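Eluvus hand-held gripper – check before a teaching session
Bench 2, Cloltenden workshop
Date: 20/05/2023
Unit: 165

1. Table cleared and wiped – OK
I like to start with nothing on the wood at all. Last time I left a pencil out and it ended up in half the demos!

2. Fingers open and close by hand – OK
Squeezed it slowly ten times. A little stiff on the first couple, then fine.

3. Finger pads – OK, but watch
They're getting a bit dusty-looking. I'd give them a wipe with a damp cloth (no solvent please, the Gál people were very clear on that) and look again in April when the new set is due.

4. Screws on both fingers – one snugged up
Quarter turn, no more. If you feel it bite, stop there.

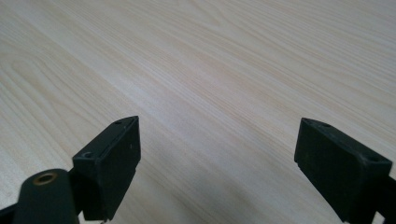 5. Pinch points – OK
Keep your other hand out of the gap while you squeeze. I know, I know, but I got my own thumb in April and it hurt for days. Sleeves rolled up too, and rings off.

6. Camera view – OK
Both fingers should show with clear table between them. If you only get one, the mount has slipped – reseat it and do this step again.

7. Recording – FAIL, then OK
The first test clip stopped early. Disk was nearly full, so I moved the 247 older demos over to the Eltau drive and the second clip ran through.

8. Wrist breaks – reminder only
Swap people every half hour or so. We're still a long way off 1,000 demos and I'd like everyone's wrists to get there in one piece.

Still open: spare pads to order, label on the drive.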